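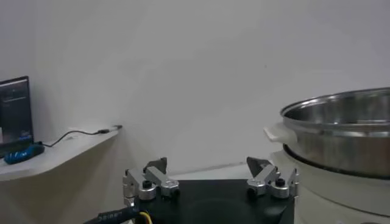 Harkgate くらしの相談室 > 台所 > 蒸す・ゆでる

電気の蒸し鍋で中華まんを蒸すと、底がべたべたになります

Ehab Ouazzani
2018年3月20日 閲覧 334

はじめまして。日本語がまちがっていたら、すみません。

二月に電気の蒸し鍋を買いました。白い台の上に、ステンレスの蒸しかごをのせて使う形です。かごの底には小さい穴がたくさんあって、まん中のあたりに少し大きい丸い穴が集まっています。ふたはガラスで、白い四角い取っ手のそばに、蒸気の穴が二つあります。

この鍋で、冷凍の丸いまんじゅう(中身のないもの)をよく蒸します。上のほうはふっくらして、味もよいです。しかし、底がいつもぬれて、かごの穴のところにくっつきます。はがすと皮がやぶれて、穴の形が底に残ります。

私のやり方を書きます。
・水を下の鍋に入れます。
・まんじゅうを三個、冷凍のままかごに置きます。
・ふたをして、スイッチを入れて、20分待ちます。
・終わったら電源を切って、ふたをしたまま、しばらく置いておきます。

教えていただきたいことは、二つです。一つ目は、何かを下にしくべきかどうか、ということです。二つ目は、蒸したあと、いつ皿に出すのがよいか、ということです。家族は「油をぬればいい」と言いますが、油のにおいがつくのは少し困ります。

場所はこのような感じです。皿は鍋の右に置き、ふたは左に置いています。

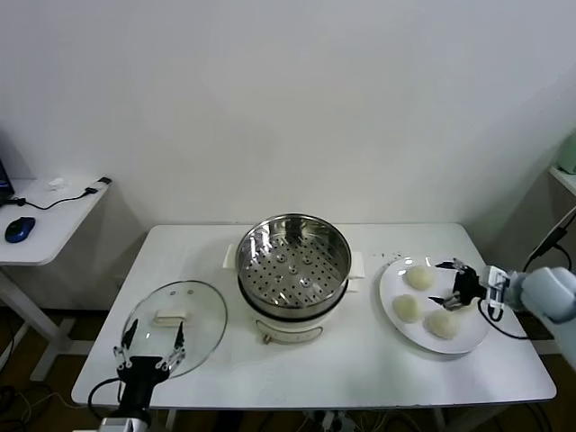 Wovine

くっつくのは、下に何もしいていないからだと思います。クッキングシートをまんじゅうより少し大きく切って、一個ずつ下にしいてください。かごの底を全部シートでふさぐと、蒸気が上がらなくなるので、それはだめです。うちでは白菜の外の葉も使います。葉は食べられますし、においも気になりません。

もう一つ、電源を切ってから「ふたをしたまま置く」のは、あまりよくないと思います。中の蒸気が水になって、ふたから落ちて、かごの底にもたまります。すぐに食べるなら、切ってから一分か二分でふたを開けて、皿に移したほうがいいです。急に開けると皮がしぼむという人もいますから、最初の少しの時間だけ、ふたを細くずらしておくといいでしょう。

ふたを取るときは、裏についた水がまんじゅうに落ちないように、横にすべらせるように動かします。まっすぐ上に上げてから傾けると、水がぽたぽた落ちます。蒸気が熱いので、手と顔は離してください。

皿も、つるつるの平らな皿にそのままのせると、底に湯気がたまって、またぬれます。私は割りばしを二本ならべて、その上に少しのせておきます。見た目はよくないですが。

Hajji

うちはせいろなので、電気のことはよくわかりません。せいろはくっつかなくて、いいですよ。木が水を吸うからでしょうか。

あと、冷凍のまんじゅうは袋の裏に時間が書いてあると思います。

Eltumus

前の方たちの話に足します。私も似た形の電気の鍋を使っています。

冷凍のまま、まだ冷たい鍋に入れているのが気になりました。この入れ方だと、お湯がわくまでの間に表面の霜がとけて、底の生地が水を吸います。先に水だけでスイッチを入れて、蒸気がしっかり出てから、まんじゅうを入れてみてください。私の場合、この順番に変えたら、シートなしでも前よりきれいにはがれるようになりました。もちろん、シートをしいたほうが安心です。

時間は、蒸気が出てから数えてください。まんじゅうの大きさで変わりますから、初めての袋のときは、一個を割って、中が冷たくないか見ます。

水の量も見てください。多すぎると、わいたお湯がはねて、かごの穴から上がってきます。底だけひどくぬれる場合は、これかもしれません。取扱説明書に線の場所が書いてあれば、その線より少し下でもよいですが、途中でなくならないように気をつけてください。

油は、ぬるとしても、キッチンペーパーにほんの少しつけて、かごをふくだけで足ります。においの少ない米油などがいいと思います。

くっついたかすは、かごが冷めてから、ぬるま湯に十分ほどつけると、穴の中からも取れます。金属のたわしは傷がつくので、私は古い歯ブラシを使います。

Ehab Ouazzani

みなさん、ありがとうございます。せいろのことも、参考になりました。

今夜、先にお湯をわかして、クッキングシートを小さく切って試しました。底の穴のあとは少しだけありましたが、皮はやぶれませんでした。ふたを横に動かす方法は、まだ上手ではなくて、一個に水が落ちました。水の量は、次のときにもう少しへらしてみます。

白菜の葉は、今は家にないので、買ったら試します。キャベツでも同じでしょうか。もしご存じの方がいたら、教えてください。

Wovine

キャベツでも大丈夫です。芯のかたいところは、まんじゅうが傾くので、切り取ってからしいてください。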